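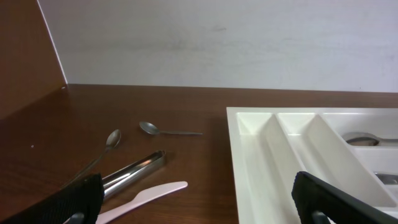
Sorting cutlery at Denwood: spoons, tongs and a white knife beside the tray.

Teaching a gripper when to stop looking
18 Oct 2022, by Roxana Echeverri
Print this page | E-mail this page

Efraín Betancur has spent most of this year on one question: how does an arm know that there is nothing left to pick up? His group at the Denwood laboratory in Fultanport recorded 328 demonstrations of a person guiding the arm through a cutlery task. In 149 of them the view at the wrist contains, at some moment, only table.

"In the beginning we cut these moments away," he told me. "We believed they had no information. Then the arm would finish the spoons and start to grasp at the wood."

His colleague Jhosep Quispe put the moments back in August and trained the same model again. On 220 test runs the false grasps fell to 3. Before, they were in almost every second run.

I asked if the lighting was a difficulty. "Reflection is the worst," said Quispe. "A bright patch on the varnish has a shape, it has an edge. For the model it can look like a spoon. So we must show it many reflections with no spoon."

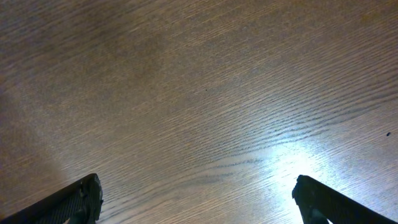
Bare wood and glare between the open fingers.

Betancur is careful about how far the result goes. All the demonstrations were made by two persons, and he would like to repeat the work in Drarkport, where the tables are grey and the windows are large. "Maybe there we lose everything. I would want to know it."

The group has also tried a simple rule, which stops the arm after a fixed number of seconds without a grasp. It worked less well. Small teaspoons were left behind, Quispe said, and he does not plan to continue with it.

Last updated: 18:40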